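4.3 Good practice when handling soft items

Pouches, pads and pens behave quite differently from the rigid test pieces you used in section 4.2, so do take your time here - a calm first session saves a good deal of fuss later on.

1. Read the Mikov bench rules through with your partner and agree who has the stop button.

2. Set the speed limit to 18 on both arms. You may go up to 69 once Zsolt Pintér has signed your sheet.

3. Keep spare items towards the far edge of the table, and leave the middle for the piece you are working on.

4. Bring the gripper down slowly, and keep your own hands off the tabletop whenever the arms are powered.

Soft items at the gripper, over the wooden tabletop:
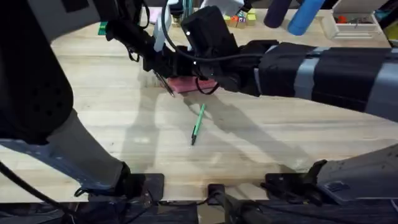
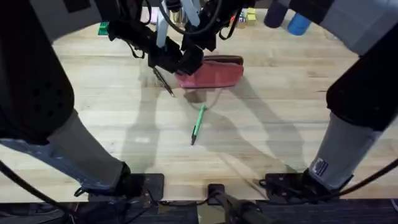
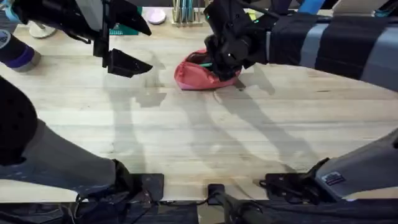 5. Before changing to another item, open the gripper fully and wait 2 seconds.

CAUTION: Never tug a pouch out of closed fingers, however tempting it may be. Press stop, then open the gripper from the Vinumus panel.

Note: These rules apply from 01/04/2024. If anything is unclear, please ask Daryna Semeniuk - she would much prefer a question to a bent finger.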